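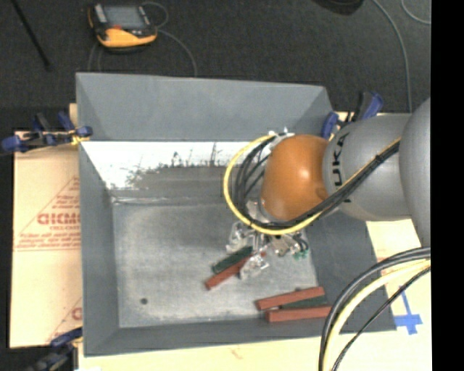
Blocks in the gray bin, KUKA arm overhead

Lists > Skin & Hair Swap > Hands

Re: Purnance hand balm, anyone tried it?

Anneli Heiskanen wrote:
> My knuckles crack every February and the Purnance tub is $15 now.
> Is it worth it, or do I stick with Vandar?

Hi Anneli! I've been through two tubs (don't judge me, I wash my hands all day) and I'd say yes, but only for nights. It's thick, it smells a bit like oatmeal, and you will leave prints on your phone. Vandar sinks in faster, so I keep that one in the car. Put the Purnance on damp hands, then cotton gloves, and give it about 8 nights before you decide. Skip the rose one, it stung me!

Veikko

Shares: 215 | Comments: 2

Kiiskinen: The rose stung me too. Went back to plain.

Anneli Heiskanen: Thanks, ordering the small tub!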